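Home | Notebook | Parts | Builds | Links
Print this page | E-mail this page

Tostville shared workshop, notebook of the Droltari gripper

1 Aug 2020

Continued from the July pages. The goal for today was only the closing of the fingers. I want that the tips come together at the same place every time, before I go back to the wrist.

I changed the horn screws on the servo, because the old ones were too long and touched the case. After this the closing command needed a new value. I started from the old one and went up in small steps, and I stopped at 936. With a higher value the servo makes a humming sound and the base becomes warm, so I wrote 936 in the settings file as the limit. Please do not change it without a note in this book.
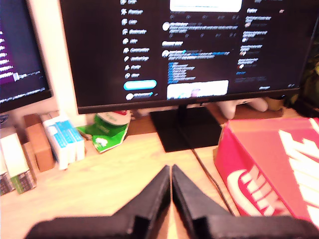
The second point is the play in the left finger. When I push it by hand it moves 2 mm at the tip, and the right one moves less. I think the hole for the pin is a little too wide after so much filing. I put one layer of thin tape around the pin and it is better, but tape is not a solution for a long time. I will print the finger again with a smaller hole. The Mfinanga file in our folder has the old size, so be careful to take the newer drawing.

Then I did the slow approach test, four runs. The arm goes down, stops, closes, opens, goes up. In runs one and two the stop was good. In run three the arm stopped too high, and I saw in the log that one message from the Jenura board came late. Run four was good again. I do not understand yet if the cable or the program is guilty. I exchanged the cable and left the program as it was, so that only one thing is different next time.

One more thing about fast moves: the camera image becomes very soft when the arm turns, and the fingers are the only part I can still use for checking. For measuring I must wait until the arm is quiet.

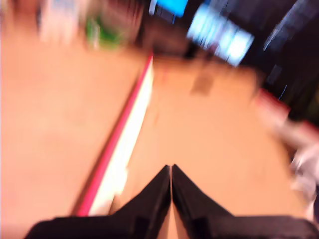 A remark was written under my entry in pencil, that the late message also came in July with the other cable, and that it went away when the log was written less often. The same hand asks me to try this before I buy anything.

I will try it. To do: log at half the rate, four runs again, print the left finger, remove the tape.

Previous entry | Next entry | Back to top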